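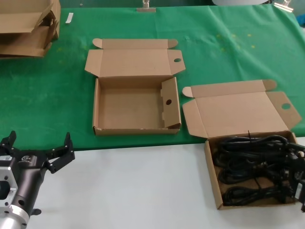

Fendlow: parked car battery voltages

Hi! I'm Farah Purba and I keep this little data set going. It's a log of 12-volt battery readings from ordinary cars while they sit parked, with notes on what was plugged in at the time (dash cams, trackers, phone chargers somebody forgot, that kind of thing). I started it when my own car wouldn't start one morning in October and I couldn't find a straight answer on how much my dash cam pulls overnight. Lots of opinions on forums, hardly any numbers!

What's in the folder

readings.csv has the readings, 713 rows right now, one row per reading.
cars.csv has one line per car, with the year, engine type, battery type and where it usually sleeps (street, driveway, garage).
gadgets.csv lists what was drawing power and which socket or fuse it was on.
pillai.py is the cleanup script. Run it from the top folder and it writes readings_clean.csv next to the original. It never touches the raw file, so go ahead and break things.

Columns in readings.csv

car_id: matches cars.csv
hours_parked: time since the engine was switched off, capped at 24
volts: as shown on the meter
temp_f: outside air temperature, not battery temperature (I'd love battery temperature, but people weren't going to do it)
gadget_id: matches gadgets.csv, blank if nothing was connected
opened: y if someone opened a door or the hood in the 20 minutes before the reading

Please don't skip that last one. Opening a door wakes up half the electronics on a newer car, and the voltage sags for a while afterward. I left those rows in because some of you will want them, but pillai.py drops them unless you add --keep-opened.

How the readings were taken

By hand, with a multimeter across the battery posts. Most are from me and Sutrisno Tuhumury, and the rest came from people in the Vollodside car club who filled in a form. We asked everyone to wait at least 2 hours after driving, so that the leftover surface charge could settle. Not everyone waited. You'll see some suspiciously cheerful voltages with a low hours_parked, and those are why.

Things that bug me

Cold weather is thin. Almost everything was logged in mild temperatures, so don't use this to decide whether your car will start in a deep freeze.

Meters weren't matched. Sutrisno checked his against mine and they agreed closely enough for us, but the club members used whatever was in the toolbox.

The Mamer rows (look for "mamer" in gadget_id) come from a tracker with a sleep mode that people may or may not have turned on. I didn't think to ask until later, sorry. Treat them as a mixed bag.

No hybrids or full electrics. Their 12-volt systems get topped up in ways I don't understand well enough to write a form for.

Privacy

No plates, no VINs, no addresses. Car ids are random, and the list linking them to owners has been deleted.

Using it

Do what you like with it, just mention Fendlow if you publish something. If you want to add your own car, copy the header row from readings.csv, fill in your lines and send the file over. Leave blanks blank, please, and don't type zero for "didn't check" (I spent a whole evening on those).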